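Tabletop Belt Conveyors: Frequently Asked Questions

Peledex supplies and services small belt conveyors, sorting trays and bench tops for packing rooms, labs and training rooms. The answers on this page apply to all flat-belt units in the Gastley range unless a model is named. Last revised Tuesday, December 10, 2024.

What surface does the conveyor need?

A flat, rigid top that does not flex when you lean on it. Check level along the length and across the width before the unit is set down. A belt on a top that slopes from front to back will creep toward the low side, and no amount of tracking adjustment will hold it for long.

Matte tops are easier to work on than gloss. Glare from overhead lights makes small parts hard to see.

How much clear space should I leave around it?

Leave a clear strip along the front for hands and paperwork. Trays normally go behind the belt. Keep them off the side rails, and keep both ends of the conveyor reachable for tension adjustment.

Can the conveyor be fixed to the table?

Yes. Gastley units ship with clamp feet. Screw-down feet are a separate item, part 1063. Do not drill the side rails. The cross members are held in slots on the inside face and a drilled rail may no longer hold them square.

What are the side rails made of?

Aluminum extrusion, silver finish. The two sides are not always the same width. On most units one rail is wider to take the accessory slot. Either side can face the operator.

Why does the belt look shinier in one area than another?

Usually lighting. A smooth green belt picks up a bright patch wherever a lamp is reflected in it, and the patch moves if you move. If the shine stays in the same place from every angle, check for cleaner residue or for polishing from something dragging on the belt.

Are scuffs a reason to replace the belt?

No. Faint surface scuffs are normal and do not affect tracking or grip. Replace the belt for any of the following:

Cracks running across the width
Frayed edges
A lifted or open splice
Backing fabric visible through the top cover

How do I clean the belt?

Switch off and unplug the unit. Wipe with a lint-free cloth and mild detergent in warm water, then wipe again with clean water and let it dry. Advance the belt by half its length and repeat. Do not use solvent, bleach or abrasive pads. Do not spray liquid at the end rollers.

How do I set the belt tension?

Loosen the two lock screws at the tail end. Turn both adjusters by the same amount, a quarter turn at a time, until the belt pulls a light load without slipping. Tighten the lock screws. Run the belt for 3 minutes and check that it has stayed centered.

Overtightening shortens bearing life. If the belt slips at the correct tension, clean the drive roller before going any further.

Can I put tape on the conveyor?

On the frame, yes. A short strip of colored tape is a common way to mark the end of the working area or a stop position. Yellow shows up well against a green belt. Use vinyl floor-marking tape and keep it off the moving surface, where it will lift at the roller and can be pulled under the belt.
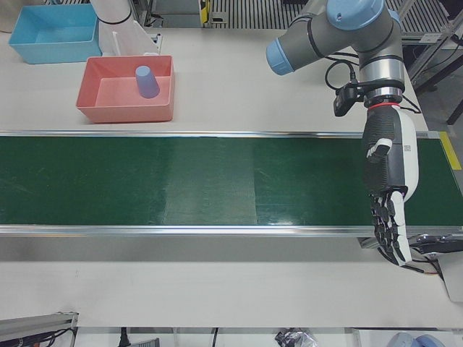 Tape on a frame should be replaced when the edges start to curl. Adhesive left on aluminum comes off with isopropyl alcohol on a cloth. Keep the alcohol away from the belt.

Which trays should be used with the conveyor?

Any rigid rectangular tray with a flat floor. Open-top plastic trays are adequate for light items such as cups, caps and small cartons. The Tiltora tray series is sized for use behind a Gastley unit, but it is not required.

Avoid trays with a ribbed floor if items have to stand upright in them. A narrow item will lean or fall when one edge sits between ribs.

Should trays be color coded?

We recommend it where more than one category is being sorted. Pick colors that differ clearly from each other and from the belt. Blue and coral pink are a workable pair. Avoid green trays next to a green belt.

Write the assignment down and post it at the bench. Swapping colors partway through a batch is the most common cause of sorting errors reported to our support desk.

Which way up should cups be placed?

Rim down. A tapered cup is more stable on its wide end and stays cleaner inside. Rim down also keeps small parts from being dropped into it by mistake. For cups that will be stacked, check that the rim is free of burrs, which can scratch the tray floor.

How far from the belt should a tray sit?

Close enough to reach without stretching, with a finger's width or more between the tray and the rail. Two trays do not have to line up. Setting one slightly nearer than the other can make the busier tray easier to reach. Once the positions are settled, mark the corners on the table top so the trays go back to the same place after cleaning.

What is the load limit?

The standard unit is rated for 2000 grams, evenly spread over the belt. Do not place the full load at one point. The limit applies with the belt stopped as well as running.

Which spare belt do I order?

Belt 751, green, smooth top, for all standard units. Measure the old belt flat before ordering if the unit was bought used, as some owners have shortened the frame.

Can a Gunnlaugsson bench top be used?

Yes. The white Gunnlaugsson tops accept our clamp feet without packing pieces. For other makes, check the thickness at the front edge against the clamp opening on the data sheet.

How often is service needed?

Check tension and tracking monthly. Clean the rollers every 3 months in normal use, more often in dusty rooms. Our workshop closes for stocktaking in the first week of February and units received then are booked in the following week.

What is not covered by the warranty?

Belts, tape, clamp pads and trays are treated as wear items. Damage from drilled rails, solvent cleaning or overtensioning is also excluded.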